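2/27/23
By the Lonwood Kids' Page

Why does juice come in so many colors?

I love this question! I drink a lot of juice, and I used to think the color was just the fruit's color, squished. Sometimes it is. Plants make their own colors, called pigments. Carrots have an orange one, leaves have a green one, and lots of berries have a red or purple one called anthocyanin (say it with me: an-tho-SY-a-nin).

But a red drink isn't always red because of fruit. Some drinks get their color from beets, and some from dyes mixed up in a factory. You can't tell by looking, so I turn the bottle around and read the ingredients.

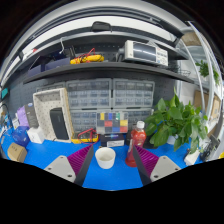
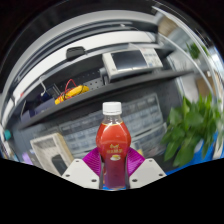
Now for my favorite part. Berry pigments can change color! Ask a grown-up to help you soak some chopped red cabbage (same kind of pigment) in warm water. Wait 11 minutes, then pour the purple water into two cups. Squeeze lemon into one and it goes pink. Stir a pinch of baking soda into the other and it turns blue, or even green if you get carried away like I did. Please don't drink that one, it tastes awful.

Comments

flenstead_mom: Ours went green right away. My 7 year old was thrilled!

Tretetti: can you use blueberries

JuiceFan100: I spilled the blue one on my sock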